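Gripper day at Jurum: what we saw, and what I'd want to see again

Posted Tuesday, February 22, 2022

The invitation promised "a fair side-by-side of three end effectors on the same arm." I have been to enough of these to bring my own notebook and a sandwich. Jurum's test hall sits behind the Gutlow bus depot, and the sandwich was a good call.

We began in the conference room with slides. Javiera Navarrete, who runs the comparison work, was more careful than her own marketing department. The slide said 1,079 grasps with the Lutito hand. She told us 364 of those were on the physical arm and the rest were simulated, and she said it before anyone asked. The handout leaves it out.

In the hall we got the Lutito, which has jointed fingers, and the Carhuamaca, a plain two-jaw parallel gripper that costs far less. The third unit was "being recalibrated" and stayed in its case. So much for three.

The live demo was small boxes from a tray. Both grippers did fine. I would have been shocked if they hadn't, as the boxes were all one size and the tray was bolted down. A man from a packaging firm asked to swap in his own carton, and was told the swap would need a new setup file. He put it back in his bag.

Changing from one gripper to the other took four minutes by my watch. Recalibrating the camera afterward took longer, and we were sent for coffee while it happened, so I can't give you a figure. If you plan to change tools during a shift, get one.

The tool-handling tests were more interesting, but we saw those only on a monitor, in the simulator. Hammers are a reasonable choice: heavy at one end, and a handle that wants to swing if you grab it in the wrong place. Whether a simulated hammer swings like the one in my garage is another matter. I asked how friction on the fingertips was set. "By hand, then adjusted against the real runs," Navarrete said, and she offered to send the values. They haven't come yet.

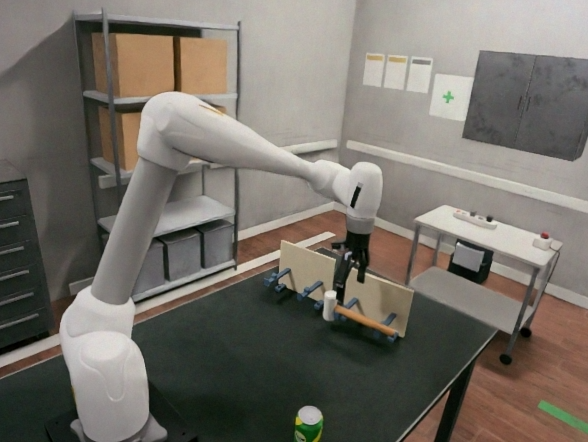 Simulator view of the hammer test, with the jointed-finger gripper over the blue holders.

I'd also like to know how much the starting position varied. Navarrete said there were 124 layouts in the hammer set. We were shown one.

The parallel gripper has not been run on the hammer at all, so the claim on page two of the handout, that jointed fingers are "better suited to tools," rests on half a comparison. She agreed with that when I put it to her. The Carhuamaca runs are planned for July, and I've asked to come back for them, with a hammer of my own.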